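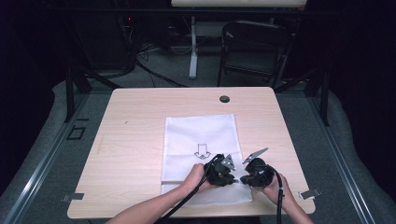 Prureo 화살표 천 가방

안녕하세요, 생활 소품을 고르고 들여오는 작은 가게 Plakia입니다. 가방을 소개하는 글은 쓸 때마다 길어져서, 이번에는 꼭 짧게 써야지 하고 앉았는데 벌써 차가 식어 가네요. 급하신 분은 아래쪽의 세탁과 배송 부분만 보셔도 괜찮고요, 시간이 조금 있으신 분은 천천히 읽어 주세요.

Prureo 화살표 천 가방은 하얀 천에 가느다란 검은 선으로 화살표 하나를 찍은 가방이에요. 속을 채우지 않고 테두리만 그린 화살표이고, 화살촉 안쪽에 마름모를 닮은 조그만 표시가 들어가 있습니다. 멀리서 보면 그냥 흰 가방인데 가까이 오면 그제야 눈에 들어와서, 저는 이 가방을 처음 만났을 때 그 점이 참 마음에 들었어요. 큼직한 로고가 부담스러워 천 가방을 잘 안 드시던 분들도 이 정도면 괜찮다고 하시더라고요.

화살표는 가방 입구 쪽을 가리킵니다. 그래서 서랍에 개어 두었다가 꺼낼 때 어느 쪽이 입구인지 금방 알 수 있어요. 하얀 가방은 평평하게 눕혀 놓으면 위아래가 은근히 헷갈리잖아요? 저희 집에서는 아이가 준비물 가방으로 쓰는데, 화살표 끝을 찾으면 된다고 한 번 알려 줬더니 그다음부터는 혼자 잘 챙깁니다.

도안은 Mathias Pfister 씨가 그렸습니다. 처음 보내 주신 그림은 선이 지금보다 훨씬 굵었고 화살촉도 까맣게 칠해져 있었어요. 그것도 나름대로 씩씩해 보였지만, 하얀 천 위에 올려 보니 꼭 주차장 안내판 같다는 의견이 많아서 (사실 제일 크게 말한 사람이 저예요) 선을 조금씩 줄여 나갔습니다. 화살표 자리도 가방 한가운데에서 옆으로 살짝 옮겼는데, 한가운데에 딱 놓였을 때보다 여백이 편안해 보여요. 이 부분은 취향이 갈릴 수 있으니 사진을 보시고 마음 가는 대로 골라 주세요.

이런 때에 쓰기 좋아요

여행 가방 속을 나눌 때 제일 많이 쓰게 됩니다. 갈아입을 옷을 한쪽에 모아 두거나, 신던 신발을 넣어 다른 짐과 떨어뜨려 놓기에 좋아요. 돌아오는 길에는 빨랫감 가방으로 바뀌고요. 저는 10월에 짧은 여행을 다녀오면서 두 장을 챙겼는데, 한 장은 끝까지 안 쓰겠지 했다가 시장에서 산 말린 과일과 양말을 담아 왔습니다.

집에서는 철 지난 목도리나 장갑, 잘 안 쓰는 소형 가전의 전선 같은 것을 담아 선반에 올려 두세요. 속이 비치는 비닐에 넣어 두는 것보다 보기에 차분하고, 여러 장을 나란히 두어도 흰색이라 서로 다투지 않아요. 다만 하얀 가방이 여럿이면 무엇이 어디에 들었는지 잊어버리기 쉬우니, 종이 꼬리표를 하나씩 달아 두시는 걸 추천합니다. 꼬리표는 따로 판매하지 않아요. 문구점 것이면 충분합니다.

선물을 담아 드려도 참 예쁩니다. 책이나 스웨터처럼 상자에 넣기는 애매하고 그냥 드리기는 서운한 물건 있지요. 포장지는 한 번 뜯으면 끝인데 가방은 받으신 분이 계속 쓰실 수 있으니 저희도 선물용으로 자주 권해 드려요.

예쁘게 개는 방법

가방을 책상처럼 평평한 곳에 눕히고 입구가 몸 쪽으로 오게 놓아 주세요. 손바닥으로 안쪽에서 바깥쪽으로 쓸어 공기를 빼 줍니다. 그다음 입구 쪽을 한 번 접어 올리고, 양옆을 가운데로 모은 뒤 위에서부터 다시 접어 내려오시면 돼요. 모서리를 너무 꼭꼭 누르면 접힌 자국이 오래가니까 마지막에는 살짝만 눌러 주세요. 화살표가 겉으로 나오게 개고 싶으시면 시작할 때 그림이 있는 면을 바닥으로 두시면 됩니다. 저는 여러 번 해 보고도 가끔 뒤집어 놓고 시작해요.

보내 드릴 때도 접어서 포장하기 때문에 받으셨을 때 접힌 선이 보일 수 있습니다. 하루쯤 걸어 두시거나, 얇은 천을 덧대고 낮은 온도로 다려 주시면 한결 반듯해져요. 그림 위에 다리미를 바로 대지는 마세요.

세탁과 보관

첫 세탁은 꼭 단독으로 해 주세요. 하얀 천이라 청바지나 진한 색 수건과 함께 빨면 금세 물이 옮습니다. 찬물에 중성세제를 풀어 손으로 조물조물 빨고, 가방을 뒤집어 그늘에 널어 말리시면 돼요. 세탁기를 쓰실 때는 세탁망에 넣어 약하게 돌려 주시고, 건조기는 피해 주세요. 줄어들 수 있습니다. 표백제도 인쇄한 선이 흐려질 수 있어서 권하지 않아요.

커피나 김칫국물이 묻었을 때는 그 자리에서 바로 물로 눌러 닦아 내시고 되도록 그날 빨아 주세요. 오래 두면 저희도 방법이 없더라고요. 장마철에는 완전히 말린 뒤 바람이 통하는 곳에 보관해 주시고요.

함께 찾으시는 상품

같은 도안으로 만든 Moynihan 공책이 있습니다. 표지 구석에 화살표가 조그맣게 들어가 있고, 가방에 넣어 선물하시는 분이 많아요. 천 가방을 여러 장 쓰시는 분께는 Adholm 벽걸이 고리도 권해 드립니다. 현관에 걸어 두고 나갈 때 하나씩 집어 가면 편해요.

주문과 배송

한 장부터 주문하실 수 있습니다. 배송비는 2,000원이고, 8장 이상 주문하시면 배송비를 받지 않아요. 오전에 주문을 마치시면 대개 당일에 포장해서 보내 드리는데, 명절 앞이나 행사가 겹칠 때는 하루 이틀 늦어질 수 있으니 날짜가 정해진 선물이라면 조금 여유 있게 부탁드려요.

행사 답례품이나 모임 기념품으로 100장 이상 필요하시면 주문 전에 문의 게시판에 글을 남겨 주세요. 수량이 많을 때는 준비된 재고에 따라 나누어 보내 드릴 수도 있어서, 받으셔야 하는 날짜와 장소를 함께 적어 주시면 훨씬 빨리 답을 드릴 수 있습니다. 화살표 옆에 이름이나 문구를 더 넣는 작업은 지금은 받지 않고 있어요. 문의를 많이 주셨는데 죄송합니다.

교환과 반품은 받으신 날부터 14일 안에 신청하실 수 있습니다. 세탁하셨거나 사용하신 가방은 교환이 어려우니, 받으시면 먼저 펼쳐서 바느질과 인쇄 상태를 살펴봐 주세요. 인쇄 위치는 가방마다 아주 조금씩 다를 수 있습니다. 혹시 선이 끊겨 있거나 번진 곳이 보이면 사진과 함께 알려 주세요. 그럴 때는 왕복 배송비를 저희가 부담하고 새 가방으로 바꿔 드립니다.

사용하시다 궁금한 점이 생기면 언제든 문의 게시판에 적어 주세요. 답은 보통 오후에 모아서 드리고 있어요.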